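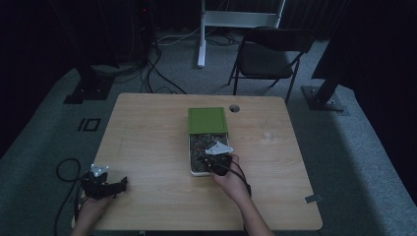
Fig. 7.1 Green-lidded container, partly open, on a table.

Chapter 7
Packing, Counting and Closing: How Small Goods Get to the Shelf

By Lacey Haslam

Before you read
Look in any kitchen drawer. Tea, screws, cough drops, batteries. Most of it came to you in a box, inside another box, inside a bigger one. Somebody picked each size. This chapter is about how they pick.

Key terms: unit, inner pack, outer case, void, headspace, closure, shelf count.

7.1 Starting with the unit

The unit is the smallest thing a shopper can buy or use. One candy. One tea bag. Get the unit wrong and everything above it goes wrong too. Clorden, a mid-size candy maker we'll follow through the next three chapters, learned this the slow way. They made the candy longer by a few millimeters one August, looked nicer, sold fine. Old boxes no longer fit it. Whole stock of cartons scrapped.

So measure first. Measure the wrapped unit, not the bare one. Twists and folds add length, and they spring back.

7.2 Fill and void

Void = the empty space left in a closed box. Two kinds to know:

Side void, the gaps between units.
Headspace, the gap between the top of the fill and the lid.

Some void is fine. Some is needed, or the lid won't close. Too much and the units slide, rub, break, and the buyer feels cheated when the box is opened. Rules on this differ from state to state, see 7.6.

Units can be laid in rows or dumped. Rows save space but cost time. Dumping is fast and wastes space. Most plants do a bit of both, dump then shake. Shaking (the trade word is settling) lets small units drop into gaps. Do it before you weigh, not after.

7.3 Closures

Hinged lid. Lift-off lid. Sliding sleeve. Tuck flap. Each has a cost and each has a way of failing. Hinges crack. Sleeves get stuck in damp weather. Lift-off lids get lost, but they are cheap and people reuse the box, wich is free advertising.
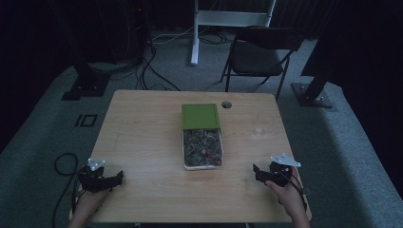
Fig. 7.2 Lid pushed back, small wrapped items packed tightly in the tray.

Trays go with lift-off lids a lot. The tray holds the fill, the box takes the knocks. A pale tray also makes dark goods easy to see. Small point, but Urnirier, a chain of gift shops, asked suppliers for pale trays and nothing else for years.

7.4 From box to case

Now the math. Say one filled case holds 704 units and the buyer wants 3,528. Five cases is 3,520. Eight short. Do you send a sixth case nearly empty? Change the case? Call the buyer? In practise you call the buyer. A worked version is in 7.5, along with the Fovano case study, where the plant moved to a case of 800 and then found it didnt fit the pallet.

Try it
1. Find a box of small goods at home. Measure the headspace with a ruler.
2. Take everything out, then put it all back. Does the lid still close?
3. Write down which closure it uses and one way that closure could fail. Keep your notes, you'll need them for 7.5.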